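Dark knots on pine table, how to treat?

Yusuf_Gurance
Hello all. We have a pine table. I want to put oil on it in November, but I am worried about the knots. I have read that knots can give out resin and leave yellow marks on cloth. Must I seal them first?

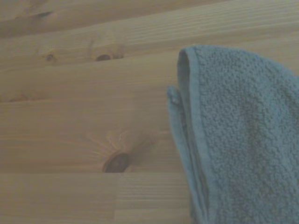
The boards are solid pine and I did not put any finish on them myself. I have sandpaper in 120 grit at home. I would like to keep the natural color, so please no paint. 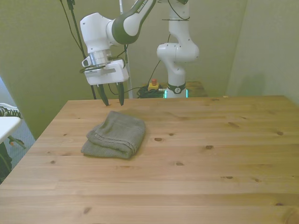 Folded gray towel on the table

stineck50
Rub each knot with a white cloth and a little alcohol. If the cloth becomes yellow or sticky, put two thin coats of clear shellac on the knot only. Wait 12 hours, then sand very lightly. Oil does not go into shellac, so the knots can look a little more shiny than the other wood.

Wedton
just oil it, mine is fine after 5 years

pine_corner
I agree with the cloth test. Please keep towels off the table until the oil is fully dry, and lay the used oil rags flat outdoors, because they can catch fire.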